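Learning from Hand-Held Demonstrations
Course notes, week 5: Where the demonstrations come from

Welcome back, everyone. Last week we spent nearly the whole session on the policy side of things (what goes into the network, what comes out, how far ahead it predicts), and several of you stayed behind to ask where all that training data comes from in the first place. I was so pleased by the question that I've moved this unit up, and the action chunking material will wait until October. Please bring your week 4 notes anyway, as we'll need the part on observation windows.

The short version is that in the Hemberg study, which is the one we'll be reading together, no robot arm is driven during collection at all. A person holds the gripper in the hand and does the task the way they'd do it at home, and the camera on the gripper records what the gripper "sees" the whole time. The policy is trained on those views and on the path the gripper took through the room. Later on, a matching gripper is bolted to an arm, and the policy gets very nearly the view it was trained on. Several people can work in one room at the same time, and the view from any one gripper will often have the others in it.

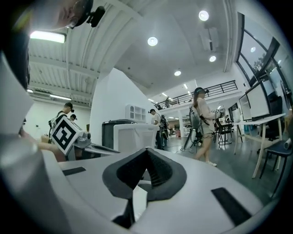

Vandana Kashyap
Course instructor, Robot Learning from Demonstration

Now, look at how much of that view is taken up by the gripper's own body. Students nearly always want to crop it out, and I understand the temptation! But please leave it in for the first assignment. The white shell and the dark ribbed pad stay close to the lens, and when the pad closes on something the network gets a very direct cue about contact. The Hemberg authors tried it both ways, and their cropped version did worse on every task that involved a firm grasp (their Table 2, and do read the footnote under it, which is easy to skip).

The second thing I'd like you to notice is the white cube with the black-and-white pattern on the other gripper. We'll call it a fiducial marker, as everyone in the field does. A pattern like that has a known size and a known layout, so if you can find its corners in a picture and you know your camera's calibration, you can work out where the cube is and which way it is turned. With two-handed tasks this matters a great deal. Knowing each hand's path by itself won't tell you how the hands moved relative to each other, and when one hand holds a jar and the other turns the lid, that relation is most of the task.

Then there is the background, and I'm afraid I can talk about backgrounds for a long time. Ceiling lights, windows, railings, people going about their work: every bit of it ends up in the training set. For tracking, fixed things with crisp edges are a gift. The ridged ceiling and the round recessed lights are the kind of structure a visual tracker likes to hang on to. People are harder, because they move, and a tracker that trusts a feature on somebody's shoulder will drift along with them. For the policy itself, a varied background is mostly good news, provided that it varies between demonstrations of the same task.

A few numbers so that you have a feeling for the scale. The study kept 3,479 demonstrations after filtering. The held-out set was 175, all from rooms that the training set never touched. Each task was then run 10 times on the arm for each policy, and I'd like you to think hard about how much a difference of one success means at that sample size. Jomel, who is your teaching assistant again this term, will go through confidence intervals in the lab section, and he is far more patient with statistics than I am.

For next time, please read sections 3 and 4 of the paper, and skim the appendix on calibration. Then write half a page on this: suppose the marker cube is hidden from the other gripper's camera for two seconds in the middle of a demonstration. Would you throw the demonstration away, fill in the gap, or keep it as it is, and what would you want to check before deciding? Bring it on paper if you can. Office hours are in Morgan, same room as before, and the door sticks a little, so do push.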